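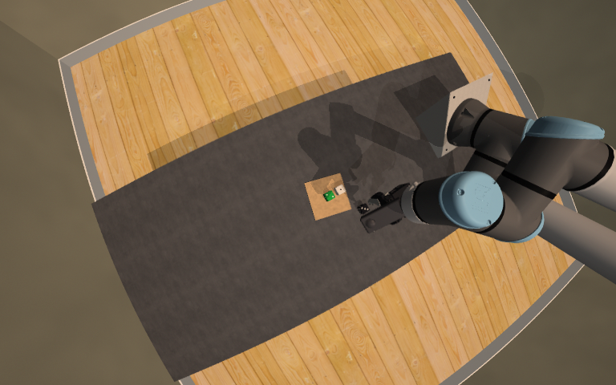

Pale planks and a gray border, from above.

How to Read a Comics Crossover Without Losing the Plot (or the Rent)

By Da-eun Jang
Updated 10/28/18

So your favorite series has been swallowed by an event. Last month you were reading a perfectly good book about a lighthouse keeper with telepathy, and this month she's on the moon, punching somebody you've never met, and a little yellow box says "See Flondutent: Low Tide #2!" You have not seen Flondutent: Low Tide #2. You didn't know there was a #1.

I've read Flondutent, the big Lasari crossover, all the way through, tie-ins included. My method works for most events, whoever publishes them.

Before you start

You'll need a checklist of the event, a pencil, the issues you already own and a spending limit. Mine was $50. Write the limit at the top of the checklist in large numbers, where it can look at you.

Step 1: Find the spine

Every crossover has a main miniseries that carries the story. It's usually the one with the event's name on it and nothing after the colon. Circle those issues. If you bought only these, you'd get a beginning, a middle and an ending that sets up next year's event.

Publishers print a checklist in the back of most issues. Use it, but remember it was put together by people with comics to sell. On theirs, everything is essential, including the sketchbook.

Step 2: Sort the tie-ins

Go down the rest of the list and put a letter beside each one.

K is for keep: a series you already read, or an issue by the same writer as the spine.
M is for maybe: a character you like in a book you don't follow.
S is for skip: anything where the event shows up as a red sky in the background while the cast carries on with a story about a dance.

To tell an M from an S, flip to the last page. If it ends on a scene that leads into the main series, it's an M. If it ends with two people agreeing that things sure are strange lately, put it back.

Step 3: Put them in order

Release order is almost always fine. It's how the editors expected you to read it, and the reveals land where they should. Chronological order sounds smarter and will have you reading eight pages of one issue, stopping, finding another, and then coming back having forgotten who was holding the sword.

The exception is a late book. Flondutent #5 shipped after the epilogue that explained its ending. If that happens to you, hold the epilogue. Put it under something heavy if you have to.

My friend Clifford Wong reads by character. He followed Oh, the moth-winged bounty hunter, through the entire event and ignored everybody else. He reports a tight, moving story about a woman who keeps arriving after the fight. I can't say he's wrong.

Step 4: Deal with the covers

A variant cover has the same story inside. I'm going to type that again for the people in the back, and for me, last February: a variant cover has the same story inside. I own two copies of Flondutent #1. On one, the heroes are drawn as vegetables.

If you like a variant, buy it as your reading copy and leave the regular one on the rack. If the shop wants extra for it, that comes out of the limit. Ask at the counter, too, before you pay online prices. The shop I use in Bistcombe had the vegetable cover sitting in a box by the door while I was bidding on it at home.

Step 5: Read it in sittings

Pick a stopping point before you begin. The end of a spine issue is good. After each sitting, write one line on the checklist about where everyone is. "Oh in jail, moon gone, Captain is a robot?" will be worth a lot to you next week.

Step 6: Consider waiting

The collected edition shows up eventually. The Flondutent omnibus runs 720 pages and is already in the right order, which takes care of Steps 1 through 3 and most of your lap. Check the contents before buying, though. Collections sometimes leave out a tie-in you marked K, and you'll want that issue on its own.

What to do when you're lost anyway

Keep going to the end of the issue, then read the recap page of the next one. Recaps are short and surprisingly frank. If you still don't know who the man in the cape is, he's from the future and he's somebody's son.

Next up: bags, boards and where to put the boxes.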